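Keeping a Shared Washroom Clean: A Routine for the Workshop Building

Project report, Facilities and Building Services certificate
Group 2, Sostach building

1. Background

Our group was asked to pick one small area of a working building and write a cleaning routine for it that people would follow. We picked the washroom and the floor area that goes with it on the ground level of the Sostach building. It is an older space that was converted from storage. The toilet and the sink are fixed against brickwork, the ceiling is metal decking with steel beams left showing, and the floor is large glossy tile. The building has 928 square metres in total, and the washroom takes up a very small part of that, but it gets most of the complaints.

The old routine was a single laminated sheet from the Kevis contract. It said "clean washroom" and "clean floor" and had a box for initials. It did not say what to use, in what order, or how to tell when the job was finished.

2. What we looked at first

Before writing anything we spent a few sessions in November just looking at the area and noting what was hard about it.

The brick is the main issue. Painted plasterboard can be wiped in one pass. Brick has mortar lines and rough faces, and dust sits in both. A wet cloth leaves lint behind and pushes the dirt into the joints. Close to a toilet this matters more, as splashes dry on the surface and start to smell.

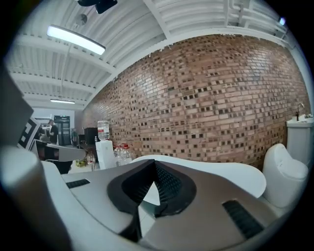 We tried two methods on the brick. The first was a damp microfibre cloth with the Jamness neutral cleaner. The second was a dry soft brush followed by a light mist of the same cleaner and a blot with a folded cloth. The second method took longer but left less lint and did not darken the mortar. We went with the dry brush first, and the rule we wrote is to brush from the top down and stop before the floor is touched.

The ceiling beams and the pipe collect dust too. We decided these belong on a monthly list, done with an extension duster, with the toilet lid closed and the sink counter cleared. Doing the ceiling on the same day as the full floor wash saves doing the floor twice.

The toilet and sink were simple by comparison. Bowl, seat, lid, outside of the bowl, then the base where it meets the wall. The sink counter gets cleared completely, wiped, and the items put back. The base of the faucet needs a small brush or an old toothbrush. Limescale builds up there and a cloth won't reach it.

3. The routine

We ended up with nine steps for the daily clean. In order:

Put on gloves and prop the door open.
Pick up anything on the floor and move boxes off the tile.
Apply toilet cleaner and leave it for the time on the bottle.
Dry brush the brick near the toilet and sink.
Clear and wipe the sink counter, then the faucet.
Brush and flush the toilet, then wipe the outside.
Sweep the floor, edges first.
Mop toward the door.
Sign the sheet and note anything that has run out.

An earlier draft had the sweeping second. We moved it down after the first trial, when brushing the wall dropped grit onto a floor that had just been swept.

Colour coding of cloths follows what the building already had: red for the toilet, yellow for the sink, blue for everything else. We didn't change this. The cloths are kept in separate tubs and go to the laundry in separate bags.

4. The floor

Glossy tile looks clean from the doorway when it isn't. From standing height the shine hides dust, and small bits only show up when you are nearly on top of them or when the light is low. The seams between the tiles are thin and dark, so dirt in them is hard to tell apart from grout. Our first attempt at a check was "floor looks clean", and different people in the group passed and failed the same floor.

We replaced it with a simpler check. After sweeping, crouch and look across the tile toward a light. Anything that shows gets picked up before the mop goes down. A mop on top of grit only drags it into the seams and can scratch the glaze.

Cardboard was another problem. Deliveries from Palaniappan come in boxes that get set down on the nearest bit of floor. If the floor is mopped around them, the bottoms soak up water and go soft, and they leave brown marks on the tile. We added the instruction to lift boxes onto a shelf or into the hall before sweeping. Empty ones go straight to recycling.

For the small brushes, we suggest they be rinsed, shaken out and hung up by the handle. They tend to get left on the floor or in the bottom of a bucket, and then they get swept up or stepped on.

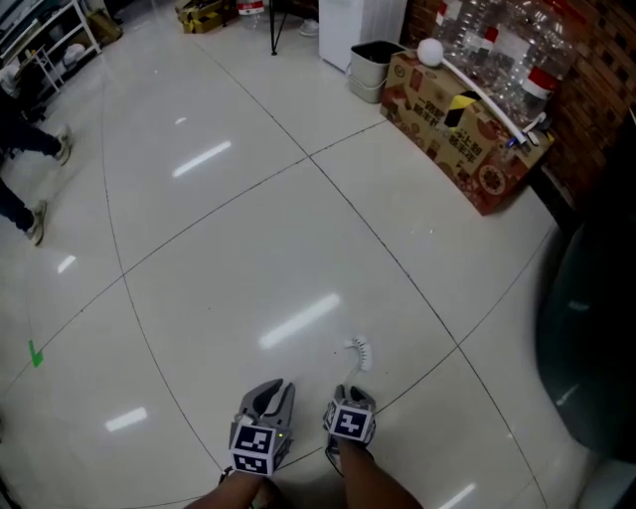 Can the same small brush be used for the faucet and for the floor seams?

It shouldn't be. Keep one for the sink and a different one for the floor, mark the handles with tape, and store them apart. Once a brush has been used on the floor it stays a floor brush until it is thrown out.

5. Results

The full daily routine took around 2 minutes longer than the old one once people were used to it. Most of the extra time is the dry brushing. The first few tries were slower than that, mainly from walking back to the cupboard for things. Packing the caddy before starting fixed most of it.

Complaints about smell dropped off. We can't say how much of that is the routine and how much is the weather getting warmer and the door being open more often, so we haven't put a figure on it.

The sign-off sheet was filled in on most days. The part that got skipped was the note about supplies running out. We changed it from a blank line to a short list of items to circle.

6. Limits and what we would change

We only worked on one washroom, and it is an unusual one. A room with sealed walls wouldn't need step four at all. We also didn't test any sealer on the brick. A clear masonry sealer might make the wall wipeable and cut the time down, but that is a decision for the building owner and was outside the project.

If we did it again we would take baseline times for the old routine over a longer period. We only had a few to compare with.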